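Notes on our February collection at Lallthorpe

The Mondham set was closed at the end of February with 189 accepted demonstrations. I set out below how the work was arranged, as several readers of this blog have asked for more than the short notice published at the time.

The task is deliberately modest. Small household containers and blocks are sorted between bins by an operator guiding the arms, and each completed attempt is stored as one example for the learning system. Operators work in sessions of 96 minutes, and the positions of the objects are changed between attempts.

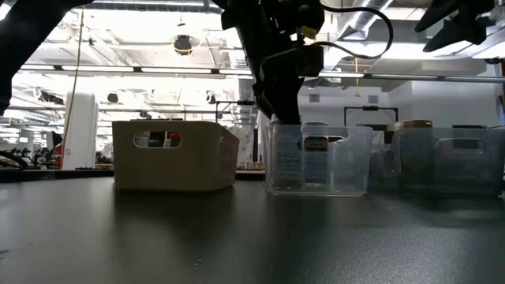 Would it be better to keep the starting positions fixed until the system has learned the simple case, asked a reader from Prondolholm when the first notice appeared. We considered this. Our earlier Kang set was gathered in that manner, and the resulting policy performed well only when every jar stood where it had stood in training. Variation from the first session is slower for the operators, but I remain of the view that the time is well spent.

Jars are harder than blocks. A reach that comes in too low will tip a jar against its neighbour, and clear plastic gives the cameras little help in judging the height of a rim. We therefore reviewed attempts with jars twice. A further 5 were set aside after the second review, in each case for a mistake in the written label – the movement itself was sound. 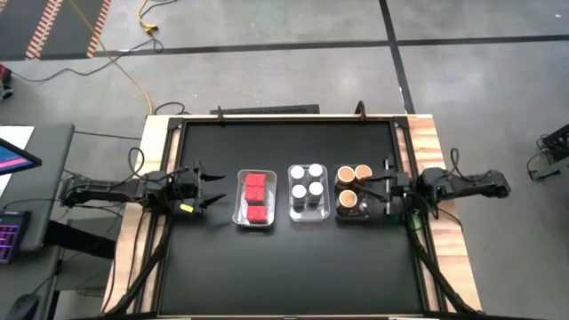
Failed attempts should be kept and marked as such, one of our operators argued during the review, and this is now our practice. A hesitant grasp followed by a good correction is accepted in full. An attempt abandoned midway is stored separately and does not enter the count given above.

The next set will use the same written instructions, with 3 changes to the wording on how a attempt is judged complete. Collection resumes at Lallthorpe in April, and the revised instructions will be posted on this page before then.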